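Browse Topics Ask Search Sign in
Community Help > Food > Potlucks and Parties

Keeping dips cold at an outdoor potluck

Our block does a potluck every May in Plilstead, with the food out from noon until 5. Last year my ranch dip was soup by the time people got to it. There's no outlet near the tables and I'm not buying a chafing setup for one afternoon. How do you keep cold dips cold? I usually make two, ranch and a bean one.

jarivthorpe_jen

Don't put all of it out. Split each dip into small containers, leave most of them in a cooler with ice, and bring out a fresh one when the last is done. The usual food safety rule is 2 hours at room temperature, or one hour if it's over 90 degrees. Throw away what's left after that and don't top up an old bowl with new dip. For the one on the table, set it in a larger bowl with ice in the bottom and pour off the water as it melts. Metal holds the cold better than plastic if you have it, but plastic works.

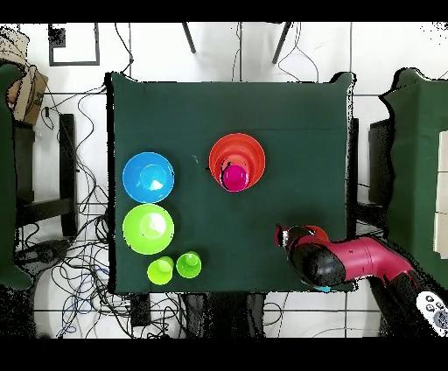

Bowls and cups on the green tablecloth. The lighter blue cup is sitting inside the blue bowl.

Chill the dish you serve in overnight too. It helps more than I expected.

Espiritu1700

just bring salsa

jitus_k

Agree with the first answer about the cooler. I'd add shade. We moved our food table under the maple and the ice lasted a lot longer. Freeze 3 water bottles and use them in the cooler so you don't end up with wet lids. Bean dip does better than ranch if it warms up a little, taste-wise, but the same time limit goes for both.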